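Home | Data | Files | Notes | License | Contact

# Cendby Blocks and Bins

Cendby is a small collection of pictures and notes about simple colored blocks lying in gray bins. We made it for people who study how objects look when they lie in a container without any order. It is part of the Moveris series, but you can use it alone.

## What is inside

The collection has 300 arrangements. For each arrangement there is one picture from above and one short text file. After checking we kept 292 of them as the main set. The other eight are in the folder `doubtful`, because two people did not agree on the position of a block. Please do not mix them with the main set if you want to compare your results with ours.

## The blocks

The blocks are long and have plain colors. We chose plain colors on purpose, so a person who writes the notes can say "upper red" or "lower green" and the reader understands it. The size is the same for all blocks of one order. We bought them from a shop in Fornosmont, and the second order was a little different in shade from the first. In the notes we write only the color name and we do not try to describe the shade.

One long side of a block can look paler than the top when the light falls on it. This is still the same block. In the first version of the notes some people drew the outline without this pale strip, and we had to correct 30 files.

## The bins

The bins are gray, with walls that slope down to the floor. They were used for a long time before this collection, and the scratches and worn paint are part of the data. We did not repaint them and we did not clean the pictures afterwards.

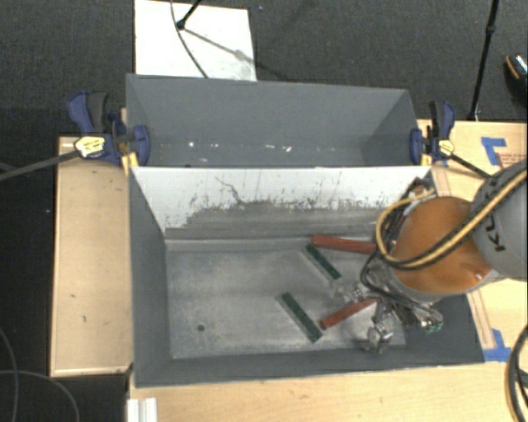 If you work with edges or outlines, please take some time to look at the walls first. A dark scratch on a light wall can be mistaken for the border of an object, and small holes in the floor can be mistaken for small parts. We keep a list of such marks in `bin_marks.txt`. The list is not complete — new scratches came during the work, and we added them only when we noticed them.

## How the notes are written

Every text file follows the same order:

- color of each block, starting from the block nearest to the rear wall
- direction in which it slopes, as seen from above
- which blocks touch or cover each other
- free remark, if needed

"Left", "right", "near" and "rear" are always from the point of view of the picture. When a block is partly hidden, we write `partial` after its color and give only the direction of the visible part. We do not guess where the hidden end is.

It takes around 10 minutes to learn the rules. Please read `Avotiņš_rules.md` before you add your own notes. The file has the name of the person who wrote the first version, and we kept it for respect.

## Known problems

- Light is not equal in all arrangements. Pictures made in September are a little darker.
- Some files use "grey" and some use "gray". Search for both.
- The file names in the folder `doubtful` have an old numbering, and we will not change it, because other people already made links to them.

## Use and corrections

You may use the pictures and the notes for study and teaching. If you publish something, please write the name of the collection and the version. Corrections are welcome — send the file name and one sentence about what is wrong. We answer slowly, but we read everything.

Last updated: September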